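Archivado en: Robótica / Percepción / Notas de taller

Lenema: la pose del marcador y los 80 ms que faltaban

Llevo desde junio peleando con el estimador de pose de Lenema, mi pequeña librería para convertir grabaciones con pinzas de mano en trayectorias utilizables. El síntoma era conocido: al girar la muñeca deprisa, la orientación saltaba entre dos soluciones. Con una sola cara del cubo visible, el problema plano es ambiguo y el error de reproyección apenas distingue una pose de la otra.

La versión anterior elegía siempre el error menor. La nueva conserva ambas hipótesis durante 12 fotogramas y las puntúa contra la velocidad angular de la IMU. Con dos caras visibles se resuelve el cubo entero como un único cuerpo rígido y la ambigüedad desaparece.

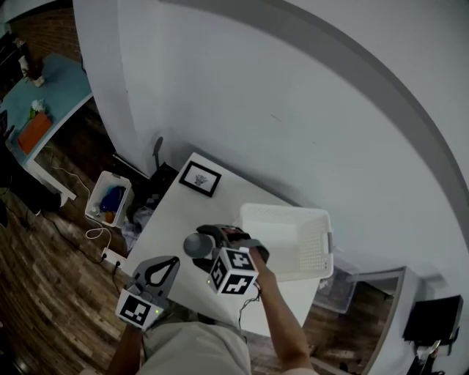 ¿Por qué no filtrar la orientación con un paso bajo y olvidarse? Porque el filtro suaviza el salto pero no lo corrige: la trayectoria pasa por orientaciones intermedias que no existieron y el controlador las reproduce fielmente.

El segundo fallo era de relojes. Unside, el grabador, sella cada imagen al recibirla y no al exponerla. Correlacioné la norma de la velocidad angular de ambas fuentes y salió un desfase constante de unos 80 ms. Ahora se estima por sesión y se guarda en la cabecera - antes era una constante escrita a mano en tres ficheros distintos.

De 1,612 episodios reprocesados, 161 siguen marcados para revisión. Casi todos son oclusiones largas del cubo, y ahí prefiero cortar el episodio a interpolar. 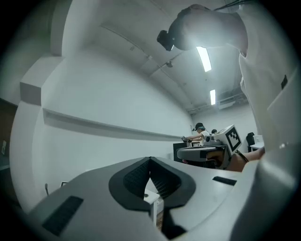

Pinzas de mano y un marcador, vistos desde una de las pinzas.

Queda pendiente la calibración entre cubo y mordaza. Hoy se lee de un YAML y nadie comprueba que corresponda al montaje. Quiero que Prekent, el validador, rechace la sesión si el residuo al cerrar la mordaza supera el umbral.

Comentarios

Nisreen Saliba: ¿El desfase es estable dentro de una sesión larga? A mí me deriva.

pappas_dev: Guardad la covarianza de las dos hipótesis, luego se echa de menos.

Contacto | © Notas de taller | Volver arriba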